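Filed under: Grippers & End Effectors > Faults and Safety

Hand-held gripper won't hold zero outdoors

tolvane
We have two Brondetti hand-held units. Indoors both are fine. Outside, one of them starts reporting the fingers as closed when they are wide open. The policy we train from those recordings then closes on nothing, and last week the arm pushed a cup off the bench and into the guard. No one was hurt. Firmware is the Baltedow build from April.

mkessler_24
Recalibrate before every session. Ours drifted until we did that.

tolvane
Already do. It passes calibration at the table and goes wrong later. Fingers open over the table, dark blue thing on the left, small white and teal case on the right:
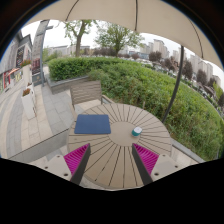
Re: Hand-held gripper won't hold zero outdoors

Geeta Saxena
I'd look at the width encoder cable before the software. On the Agarwal mounts it rubs where it passes behind the plate. We lost 300 recordings to that before anyone opened the housing.

mkessler_24
I don't buy the cable. A bad cable gives you dropouts, and he has a steady wrong value. Sounds like heat to me.

Geeta Saxena
Ours gave a steady wrong value too. It was shorting to ground, so it read zero, and zero is closed. Swap the cables between the two units and see which one fails.

rpd_bestville
Whichever it is, stop running that policy on the arm with people nearby. Put a force limit on it and throw out the bad recordings first.

tolvane
Arm is powered down. Swapping cables tomorrow, will post the logs.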